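October, bench 2, Skellamel rig

Picking up from Danica's entry. The question is still whether trimming idle time at the start of each hand-held demo helps the policy or only makes the dataset smaller. We have the basket task as the test bed: two grippers, one wire basket, bath items going in and out. Same table as before.

Method as run. Every demo gets a start mark by hand and a second start mark from the script. The script looks at gripper width and at speed of the tool, and cuts everything before the first sustained movement. Sustained means both hands or either hand over the speed floor for half a second. Rafia wanted both hands only. I tried that first and it threw out good reaching from the left side, so it's either hand now. 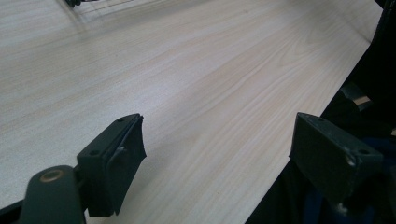 The idle stretches come in two kinds and the script treats them the same. In the first kind the operator is holding still before the task. In the second the operator has stopped in the middle, usually to line up a handle or wait for the other hand. The first kind we can cut. The second kind I would leave alone, and the current version does leave it alone, but only as long as the start was found correctly. When the start is found late, a mid-task pause gets eaten along with it.

Checked the script against the hand marks on the Malholm subset. Agreement is good on single-item demos. It gets worse when the first move is slow, which is mostly soft items. People come down on them carefully and the speed stays under the floor until they lift. Lowered the floor and reran. Better on soft items, but now small hand shake counts as a start on a few of the others. Left both versions in the folder, named floor_a and floor_b.

Trained on three conditions: untrimmed, floor_a, floor_b. Roughly 3,000 demos in each before trimming, same seed order, same image size, wrist views only. Ilir's loader dropped the last shard on the first try because the index was from the Saithong export. Rebuilt the index and started over. Lost the morning to that.
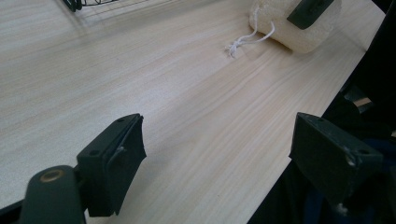

Nadiia thinks the speed floor is the wrong knob altogether. Her note on the draft says that a slow approach to a soft object is exactly what we want the policy to learn, and that any cut based on speed will keep shaving it off no matter where the floor is set. She would rather cut on the change in the wrist image and ignore speed.

I don't disagree, but the wrist image also changes when the other gripper crosses the view, so her version would need a mask for that. Put it down as condition 4. Viorica has mask code from the Skorcombe work and will check if it still runs.

Result so far, first evaluation pass. The untrimmed policy hesitates at the start. It sits over the table and drifts before it commits to anything. floor_a starts promptly but closes early on soft items and pinches the top. floor_b is in between – less drift, fewer early closes, still some. I don't want to put numbers in here until the second pass is done, as the reset between trials was not consistent and I changed how I did it partway through.
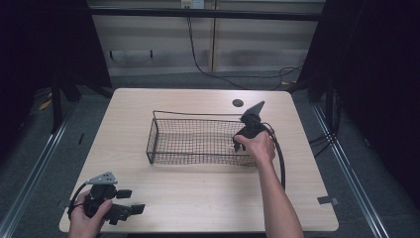
Reset procedure needs to be written down before anyone runs the second pass. Basket position first. I had been placing it by eye, and it wandered toward the front over the session. The grommet hole by the back edge of the table is an easy thing to line up on, so from now on the basket goes in front of it, a little left of center, handle side to the back. Items go on the table only after the basket is set. Right gripper cable goes outside the forearm before each demo, and the operator says "ready" before moving so we have an independent mark in the audio.

To do:
Second pass, all three conditions, same operator for resets.
Rafia to re-mark the soft item demos without seeing my marks.
Mask test for condition 4.
Delete the Saithong index from the shared drive so it doesn't get picked up again.
Ask Ilir if the loader can fail loudly on a missing shard.

Stopped at 6:40. floor_b checkpoint is still copying.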